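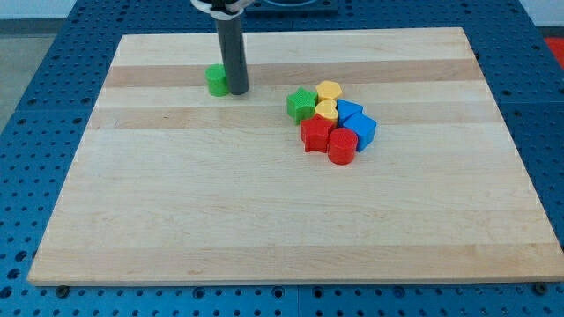
## Station 2, after the switch

July 2022

The sorting trial at Undbridge has moved off the paper plan and onto the blue table. The fixture is a maple board. The parts are plastic blocks in four colors: stars, cylinders, and one each of heart, hexagon, pentagon and cube. Real product comes later. The blocks let us change shape and color without waiting on the molding side.

I have worked kitting for Darnen sets since before the line was moved, and most of what I know about it is in my hands. Writing it down for the cell has been the bulk of my work since April. The written procedure ran to 23 steps. The old one had nine, and two of those were "check" with no object.

Some notes on what is different for the people on the floor.

**Pick order.** By hand, you take whatever is nearest and fix the order in the tray. The arm follows a list. When parts sit tight against each other, as they do in the group on the right of the board, the list has to say which one leaves first. A person nudges the pile with a knuckle and never records it. We now have a field for it.

**Hours.** The batch size is 378 kits. Two of us used to share a batch. One person now loads and clears faults, and the other has gone to inspection, which pays the same grade but has no overtime so far. Charalambos Tsolakis raised this at the shift meeting and was told it would be reviewed with the Karaca contract. I have not seen a date.

**Faults.** Every stop needs a code. The code list came with the Dollby software and was written for palletizing, so half of the entries mean nothing at this station. We enter 100 for anything that does not fit — that is "other" — and keep a notebook for what happened. The notebook is the more useful record. I have asked for our own codes twice.

**Hands and shoulders.** Less reaching, more standing. My right shoulder is better. My feet are worse, and the mats on order are the thin kind.

**Training.** Loaders get one shift with the pendant. I would want three: one to learn the screens, one to clear faults with someone watching, one to do it alone with someone in the building. The current plan skips the second.

Next change is the tray layout, once the pick list is frozen. I will post the revised steps when they are signed off.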